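Mein Monat ohne Kartenterminal 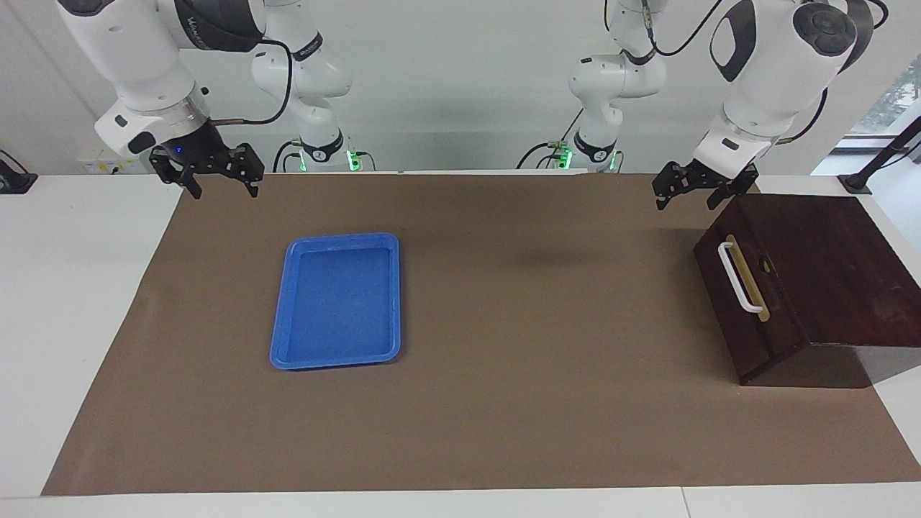 Was kostet es eigentlich, wenn Kunden im Laden mit Karte zahlen? Meistens einen Prozentanteil vom Umsatz plus ein paar Cent pro Buchung, und dazu oft eine Monatsmiete fürs Gerät.

So weit die Theorie. Ich verkaufe bei Jodwood gebrauchte Möbel und Lampen, und im April hat mein altes Terminal den Geist aufgegeben, mitten im Frühjahrsgeschäft natürlich! Ersatz sollte 14 Tage dauern. Also habe ich in der Zwischenzeit alles ausprobiert, was mir Bekannte schon ewig ans Herz legen: Zahlungslink per Mail, QR-Code an der Kasse, Sofortüberweisung aufs Geschäftskonto.

Der Link war die größte Überraschung. Ich tippe den Betrag bei Mirov ein, die Kundin bekommt eine Nachricht, zahlt am Handy, fertig. Eine Kommode für 3.000 Euro ging so an einem Vormittag weg, und ich stand dabei noch mit dem Kaffee in der Tür. Bei kleinen Beträgen nervt es dagegen (wer will für einen Kerzenständer erst seine Mailadresse buchstabieren?).

Der QR-Code von Bovov ist schneller, aber ältere Stammkunden haben mich angeschaut, als wollte ich ihnen ein Abo verkaufen. Da habe ich den Zettel dann irgendwann einfach weggeräumt und lieber Bargeld genommen. Bargeld! Ich musste zweimal zur Bank, um Wechselgeld zu holen, und auch das kostet inzwischen Gebühren.

Am Monatsende habe ich gerechnet, mit Taschenrechner und schlechter Laune. 56 Euro weniger Gebühren als im März, bei ähnlichem Umsatz. Das ist nett, aber dafür habe ich an mehreren Abenden Zahlungseingänge mit Rechnungen abgeglichen, weil im Verwendungszweck gern mal nur „Lampe“ stand. Ich verkaufe viele Lampen.

Das neue Gerät von Steiner steht jetzt neben der Kasse und piept freundlich. Den Zahlungslink behalte ich trotzdem, für alles ab 2.000 Euro und für Leute, die von weiter weg bestellen.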